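About Pikska

Pikska writes working rules for people who teach robots by hand. We started in two borrowed offices in Zostcombe, after Ezequiel Mateos and Purificación Manzano had spent a long October trying to make sense of recordings from three different teams. Every team had done careful work, and every team had done it differently! One called a task finished when the hand let go, another when the object stopped moving, and the third hadn't written it down anywhere.

So they wrote it down. The first version of our handbook was 7 pages long and mostly about naming things. The current one has 10 chapters, and we still argue happily over chapter 2 (what counts as a grasp), which has been rewritten more often than all the others put together.

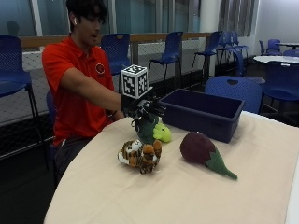

Good practice in hand demonstrations starts before anyone picks anything up. Our rules ask for a plain surface, a short written task, and an operator who has read that task out loud to a second person. They also ask that the marker stay upright and readable through the whole reach, and we're fussy about it. With a cube standing above the back of the glove, printed with black patterns on its visible faces, the check is to turn the wrist through the full motion and see which faces the cameras lose. Soft objects get a section of their own. A plush tiger can be lying on its side with its head and paws all together, and "pick it up by the middle" means very little until the people writing the task agree on where the middle is.

We care just as much about the person wearing the glove. Straps are checked at the knuckles and the wrist, breaks are written into the schedule, and anyone may stop a session without giving a reason. That last rule came from the team at Clolell, and we love it.

Everything we publish is free to read and free to copy. Readers have sent us 569 comments so far, and each one gets a reply — sometimes a slow one, sorry. The Paredes edition, with a longer part on consent forms and data storage, grew almost entirely out of that mail.

If you run demonstrations of any size, we'd be glad to hear how you do it. Send us your checklist, even the messy version with the coffee stain. Purificación reads them all, and Ezequiel keeps the list of open questions on the Drafts page.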